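Vendard 42U Server Cabinet, Charcoal
Fontes series, floor-standing
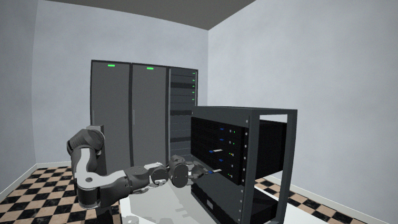 Supplied flat-packed or assembled. The flat-pack version passes through a standard 700 mm doorway and goes together with the hex key provided. Allow two people for the side panels.

Rack height: 42U
External width: 700 mm
Mounting: 19 inch, square-hole rails, adjustable front to back
Front door: perforated steel, reversible, keyed alike
Rear door: split, perforated
Cable entry: brush strip, top and base
Feet: levelling, with castors in the carton
Finish: powder coat, charcoal grey

Cage nuts are sold separately in bags of 50. Shelves from the older Morkska series fit the rear rails but foul the front door latch, so order the short version.

Baying kits join cabinets of the same depth only. Remove the adjoining side panels before fitting.

Assembled units ship from the Rirkville warehouse on a tail-lift truck. Freight to regional addresses is quoted at checkout.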